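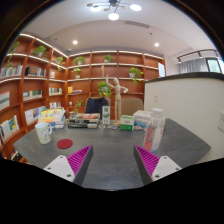 El maniquí de madera, entre cajas, papeles y una botella.

La mesa que no se recoge

Todas las casas tienen una. La mesa donde se come algunas veces, se trabaja otras y se deja todo lo demás siempre. Libros, la taza, cajitas, piezas de algo. Y en medio, un muñeco articulado con el brazo en alto como pidiendo la palabra.

Treasa Kavanagh lleva 16 años entrando en casas ajenas a poner orden. Su estudio se llama Keane y tiene dos personas, ella incluida. Le mando la foto y contesta en cuatro minutos. Un audio. «No toques el muñeco. Empieza por los montoncitos.»

Los montoncitos, sí. Esas agrupaciones de piezas pequeñas que nadie ha decidido poner ahí – o eso parece – y que se quedan meses. Unas pálidas y marrones, otras blancas y azules, otras planas y de colores. Cada grupo por su lado. Kavanagh los llama «islas» y les tiene cariño. Dice que una isla es ya media clasificación hecha, que lo único que falta es el recipiente. Tapa o sin tapa, le da igual. Que quepa todo y sobre un dedo.

Lo que no hay que hacer: barrerlo todo a un cajón. Eso lo hemos hecho todos. Yo en febrero, antes de una cena, con el antebrazo. Todavía busco un tornillo de las gafas.

Los papeles, tumbados

El montón de libros y papeles es otro asunto. Tumbado engaña, parece poca cosa. De pie ocuparía un palmo de estante y se leerían los lomos. Hanne Ásgeirsdóttir, que diseña muebles auxiliares para la firma Otano, discrepa un poco. Para ella un montón horizontal funciona si tiene tope. Ocho centímetros. A partir de ahí lo de abajo deja de existir.

Me lo explica por teléfono, con ruido de taller detrás. «La gente apila lo que está leyendo encima de lo que debería pagar.» Pausa. «Yo también.»

Su consejo es casi tonto: separar lo impreso de lo encuadernado, una vez a la semana, de pie, sin sentarse. Si te sientas lees. Si lees, se acabó.

Cajas bajas, cajas altas

Una caja baja con los lados estampados en negro, gris y blanco. Otra alta y estrecha, blanca con dibujos verdes. Un cartoncito mitad blanco mitad verde. Otra blanca más grande con banda azul clara. Cada una con su altura y su manera de estorbar.

Aquí Kavanagh se pone seria. Las cajas de producto – las que traen algo y se quedan porque son monas, o porque por si acaso – son para ella el peor enemigo de una mesa. Pregunta única: ¿está llena? Si lo está, va con las de su familia, al armario del baño, a la cocina, donde toque. Si está vacía, al papel. No hay tercera opción, y le he insistido.

La caja baja se salva. Sirve de bandeja, y de hecho ya lleva algo ovalado encima, anaranjado tirando a rojo. Una superficie elevada que recoge lo que se usa a diario es lo que venden en Jekow con el nombre de vaciabolsillos. El modelo de fieltro cuesta 41 euros. La caja, nada.

Ásgeirsdóttir prefiere las bandejas con borde. Su última serie se llama Grillix y parte de una rejilla que se puede girar según lo que se ponga. Bonita. Yo sigo con la tapa de una caja de zapatos.

La taza y su posavasos

Un detalle que me gusta: hay posavasos. Redondo, rojo oscuro. La taza está al lado, en la mesa.

Le pasa a cualquiera. En mi casa hay seis y las tazas dejan cerco igual. Kavanagh propone mover el posavasos a donde la mano suelta la taza, en vez de educar a la mano. Un dia de observarse y ya está. A la derecha los diestros, casi siempre más lejos de lo que uno cree.

La botella, lo mismo. Alta, transparente, con etiqueta roja. Las cosas altas van detras, pegadas a la pared o al borde del fondo, y así no hay que pasar el brazo por encima de ellas.

Y el muñeco se queda

Lo del maniquí tiene su explicación. Es lo más alto, tiene peana redonda, ocupa poco. Kavanagh sostiene que una mesa sin nada inútil dura ordenada dos días, porque da frío y se llena sola. Un objeto que mande, uno. Los demás se colocan respecto a él.

Queda la chaqueta o lo que sea, azul marino, en el respaldo de la silla. Para eso, un gancho junto a la puerta. Lo puse ayer y ya tiene tres abrigos.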